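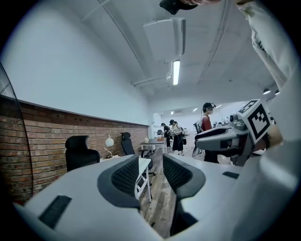
Wood floors in long rooms wear in strips. The busiest strip runs down the middle, where people walk from one end to the other, and the next worst patches are under the chairs. If you have plank boards in a warm brown, as we do, the wear shows as dull, greyish marks well before you can feel it underfoot. Two black office chairs against a brick wall can do more harm to a floor than a whole row of tables, so start with those.

Chairs first
Turn each chair over on an old towel and look at what touches the floor. Hard plastic castors pick up grit and grind it in. Pull the hair and thread out with tweezers, wipe the wheels with a damp cloth and let them dry before you put the chair back. Soft castors cost more but are worth it on wood. If the chair doesn't move much, a flat mat will do, but lift it once a month and sweep underneath.

Desks and tables
Thin legs press hard on a small area. Stick felt pads under each one and cut them slightly smaller than the foot so the edges don't catch fluff. Replace them when they go flat. Always lift a desk to move it, even if it's only a few inches, and take everything off the top first.

Dark table tops show every ring and fingerprint. Keep a folded cloth or a cork mat under a teapot, and wipe the top with a cloth that is barely damp, then a dry one. Spray polish leaves streaks on a dark finish.

Bare brick indoors
Brick holds dust on every ledge of mortar. Use the soft brush on the vacuum cleaner and work from the top down. Do the plaster above it before you do the brick, or you will be doing the brick twice. Don't wet old brick unless it has been sealed. Ott Kuusk, who pointed ours, told me to leave it alone apart from the brushing, and I have.

Fans
Switch off and unplug. Most wire guards come away with clips or one small screw. Wash the guard in warm soapy water with a washing-up brush, going along the wires and then round them. Dry it fully before it goes back on. Wipe the blades with a damp cloth and keep water away from the motor.

Sweeping the boards
Sweep along the planks, never across, or the dirt ends up in the gaps. A well wrung mop is enough after that – no puddles, no steam. We mop every 10 days and more often in February, when grit comes in on shoes. A decent doormat at the street end saves a lot of this work.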